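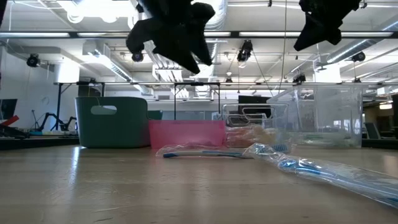
Left gripper drops anything in a shiny bag

hosudow_bench
Two-arm cell, fabric-like or padded black fingers. Bagged toothbrushes into the pink bin, job done, in theory. Left arm closes, lifts, and the bag slides out like soap. Right arm is fine. Pads have done 500 picks since Monday.

Brurer33
Wipe the pads. Lint-free cloth, a little alcohol, let them dry. Ours want it every 200 picks. The manual says never, which tells you who wrote the manual.

liepiņa
Disagree. Check the finger zero first. Close on a 20 mm block and read the width back. If left and right don't match, you can polish all week.

Brurer33
Or spend two minutes with a cloth before taking the arm out of service.

Thirumalai Nambiar
Do both, cloth first. And please stop raising the grip force. I did that at Akano and we got very firmly held bags with the brush on the floor. Pick over the handle - the loose end of the wrapper only crumples.

hosudow_bench
Wiped: better. Zero was out as well, so you may both be smug. Re-zeroed and running at the old force.

liepiņa
Mine was the real fault, for the record.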